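**To:** Mateja Kovačević, Babaei Fund
**From:** Dolham Clothing Exchange
**Re:** Progress on the interview clothing project, period ending July

Mateja,

This covers the second period of the grant. The short version is that sorting is on schedule, the accessories work is ahead of where we said it would be, and the shoe rack is behind.

## Stock

We have now checked and tagged 1388 items since the grant began. Shirts and jackets make up most of it. The clear-out at the Prirkamora office in town brought in a large delivery in the spring, and it took us several weeks to get through it. A good part of that delivery was neckties, which we hadn't planned for. Your July payment schedule assumed that most of our shelving money would go to jackets, so please see the note on budget further down.

Items with stains that don't come out in one wash go to textile recycling. We tried a second wash for a while but stopped, as it used up machine time and the results were poor. Jackets with a broken zipper or missing buttons are set aside for the mending table on Monday evenings. The mending table is keeping up with buttons. It is not keeping up with zippers, and there is a full rail waiting.

## Fittings

We saw 46 people for fittings in this period. Most came through the job center and a few walked in. Each person leaves with one full outfit and can come back once for a swap. The swap has been used mainly for pants that were the wrong length. We've moved the tape measure and the long mirror into the same corner, and fittings go faster now.

The evening slot is full every week. The morning slot is not. We would like to drop one morning and open a second evening in the next period, if you have no objection. This would not change the total hours in the agreement.

## Storage

The new jacket rails from Dritport arrived and are up along the back wall. They hold the weight without bowing, unlike the old ones. The shoe rack from the same order came with the wrong brackets. We sent them back and are waiting for replacements. Until then, shoes are in boxes marked by size, and finding a pair takes longer than it should.

Sizes on the rails are marked with plastic dividers. The dividers for the larger sizes ran out and we've made our own from card for now.

## Neckties

When the Prirkamora delivery came in, ties were hung over a single rail, several deep. They slid off, and people only looked at the ones in front. We changed the method in this period. Ties are now rolled from the narrow end and set in shallow drawers with one layer to a drawer. Plain ties and patterned ties are kept in separate drawers. A card on each drawer gives the main colors, so that someone with a gray jacket can go straight to the right one. 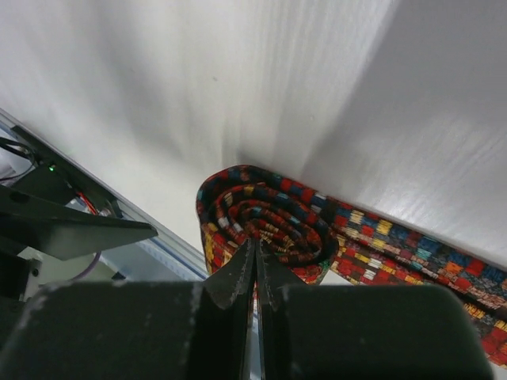 Rolling also helps with checking. Each tie is laid on a white surface and looked over for pulls and marks before it goes in a drawer, and a busy pattern needs a slower look than a plain one. The tie with small blocks of red, navy, teal, mustard and orange is typical of the patterned group, where a small stain could pass for part of the design. We check these along the flat length first and look again as we roll. Ties like this are slower to find a home, as most people going to an interview ask for a plain one, but they do go, usually with a white or pale blue shirt.

Ties that are badly creased are steamed before rolling. We found that rolling alone takes out light creases within a few days. Silk ties are not ironed.

## Budget

We have an underspend of $500 on jacket shelving, as the Dritport rails cost less than quoted. We ask to move this amount to drawers and dividers for accessories. Belts and scarves are still in bags and could be stored in the same way as the ties. No other lines have changed.

## Next period

- Fit the shoe rack once the brackets arrive
- Clear the zipper backlog, with outside help if needed
- Start the second evening slot, subject to your reply
- Sort belts and scarves into drawers
- Replace the card dividers with plastic ones

We need a decision on the evening slot and on the budget move before we print the new opening hours. The receipts for the rails and the steamer are in the envelope with the signed copy of this report.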